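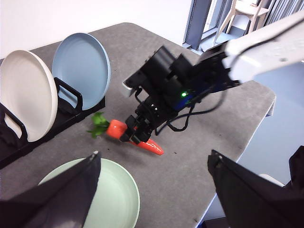 Tips for a two-arm table build

These are the notes we keep at the Mumville workshop for anyone building a pair of small robot arms to work at a table. Most of them apply just as well at home, if you have a table you can give up for a few months. Last changed 1 Apr 2024, when the section on cables was rewritten.

The job our pair is set up for is simple kitchen tidying: pick up a toy carrot, put it on a plate, take a plate from the rack, put it back. You will need two arms, a camera at the gripper, a solid table, a computer with enough USB sockets and a good deal of patience with screws.

The table

Choose the heaviest table you can get. An arm that stops suddenly will shake a light one, and the shake shows up in the camera as a blur just when you want a clear view of the plate. If yours is light, put a bag of sand on a low shelf between the legs.

Ours is 800 mm deep. Anything much deeper and the far edge is out of reach, so things that roll there have to be fetched by hand.

A plain grey top is easier on the camera than bare wood or a patterned cloth. Matt is better than gloss. If you only have a glossy table, a sheet of matt vinyl smoothed down from the middle outwards will do, but cut it generously and trim it after a day, as it shrinks a little.

Rounded edges are worth having. You will lean on them a lot, and so will the cables.

Wipe the table before each session with a damp cloth and let it dry. Crumbs, filings and bits of cable tie all show up as dark specks, and a speck next to a small object can confuse simple software that looks for edges.

Bolting down

Clamp first, drill later. Run the arms for a week on G-clamps and move them until both can reach the middle of the table without knocking elbows. Mark round the bases with masking tape. Only then drill.

Put a steel plate under the table top as well as the base plate above it. Washers alone will pull into soft board.

Check the base bolts with a hand key every week for the first month. They do settle.

Grippers

Both our grippers are black and so are the fingers. If you are printing your own, go for black or dark grey, matt. White fingers look smart but they glare under a ceiling lamp and the camera darkens everything else to make up for it.

Keep a pot of spare finger screws. The small ones at the tips work loose before anything else does. A dab of removable threadlock holds them, the blue sort and not the red. Leave it overnight before you run the arm.

Our first fingers opened to 76 mm, and that has been plenty for toy vegetables, sponges and plate rims. Wider fingers looked useful but got in each other's way over the middle of the table.

For a tapered thing like a carrot, grip it across the body and towards the thick end. Close on the pointed half and it squeezes out forwards, like a bar of soap. Avoid gripping leaves or stalks. They bend, and the rest swings about underneath.

Strips of self-adhesive rubber on the inside of the fingers help with plates. Cut them a little short of the tip so the edge doesn't peel. Change them when they go shiny.

The camera at the wrist

Mount it so that you can see both finger tips along the lower part of the picture. You want to see what is between them at the moment they close. If all you can see is the table, tilt the bracket back towards the fingers a little at a time.

Fix the focus. Autofocus will hunt between the fingers and the table and is never where you want it. Set it by hand on an object lying on the table at your usual working height, then put a spot of nail varnish on the ring.

Fix the exposure and white balance too, in the camera software. Do this with the lights on that you will really be using.

Look at what is behind the table. The wrist camera sees a lot more of the room than you'd think, and anything that moves back there will end up in your recordings. A plain wall is good. Close the blinds if the sun comes round, and push chairs back to the same place each time.

Cables

Leave a loop at every joint. Turn the wrist as far as it goes one way, then as far as it goes the other, and check that the cable is still slack at both ends before you tie anything. Slack is good, but a loop that hangs low will brush across the table and drag light things with it. Lift it with a short length of spiral wrap fixed to the housing.

Don't use cable ties on the thin camera cable. Hook-and-loop strips are kinder to it, and you can undo them. If you must use a tie, do it up by hand and never with the pliers.

Bend the cable away from the plug gradually. Most of our dead cameras were sound, and the fault was in the first bit of cable behind the plug. Zoltán Kiss now fits a right-angled plug wherever there is room for one, and we have bought far fewer cables for it.

Label both ends. Do it before they go in.

Plates, rack and food

Buy plastic plates to begin with. Pick ones with a wide rim, since the rim is what the gripper takes hold of. Different colours are handy: you can tell the software or a helper "the blue one" and there is no argument. Pale plates on a grey table show up well enough. White ones catch the light along the rim, so turn the lamp away or bounce it off the ceiling.

A dish rack needs to stay put. Stick a square of non-slip mat under each foot, or better, fix it with double-sided tape and draw a pencil line round it. Racks with tall loop handles are nice to carry but the loops stand just where a wrist wants to pass. Turn the rack until there is a clear way in to the plates.

Toy food should be light and firm. Soft foam goes out of shape and wood is hard on the finger tips if you come down too fast. Ours came from Stundham market. Wash it, dry it, and peel off any stickers.

Where to get parts

Hegyi has the steel plate and will cut it while you wait. Brackets come from Stonilano, who sell them in packs of 100, so ask on the workshop board before you order, as there may be an open pack on the shelf. Screws from either.

First runs

Slow the arms right down. Start with one arm moving and the other parked well out of the way, and keep a hand on the stop switch. Put the switch where you can reach it sitting down.

Lower the gripper over an empty bit of table first and write down the height at which the tips just touch. Set your lower limit 3 mm above that. You will scratch the table otherwise, and the tips will go before the table does.

Move to two arms when each has done the job alone for a full afternoon. If they are going to share the middle of the table, give one of them right of way and make the other wait.

Ours got this far in January after a slow start, mostly down to the table. If you are building at home, expect the same, and keep the box the arms came in, as the foam is cut to fit and you will want it when you move them.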